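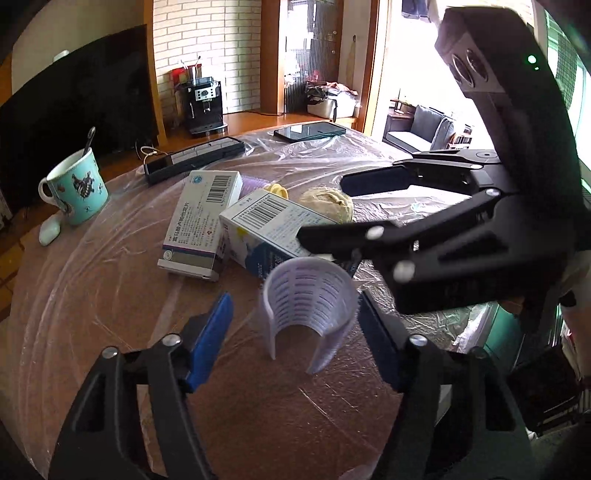

C. Orlandini

The plastic on the round table has been there since we moved to Pavport, and it has never once sat flat. I bought it at the Sandel shop to save the top from cup rings. It creases, I smooth it down, it creases again. Underneath, the reddish-brown finish is still good, so I suppose it has earned its 109 dollars.

I spent most of June 12, 2018 going through the medicine and the odds and ends that live with it. It all used to be in one drawer in the hall, and by May the drawer wouldn't shut. So I've been bringing things out to the table a few at a time and deciding on them there.

The long white box is rupatadine, or that's what I get for the Chinese name on the carton - 富马酸卢帕他定片. It's an allergy tablet. The grass in Lernavley sets me off every year and that box stays. The other carton I still have to look up, as my reading is slow and the print is small. Anything out of date goes back to the pharmacy, which takes it for free.

The lavender plastic piece with the rows of slots isn't medicine at all, and neither is the purple cylinder with the yellow rings. Both came out of the same drawer. I've put them in the pile for the bathroom cupboard for now.

The drawer itself got a wipe and a new paper liner. I had a roll left over from the kitchen shelves, a grey one, and it needed trimming by a couple of centimetres at the back. Next is the linen cupboard, probably on the long weekend.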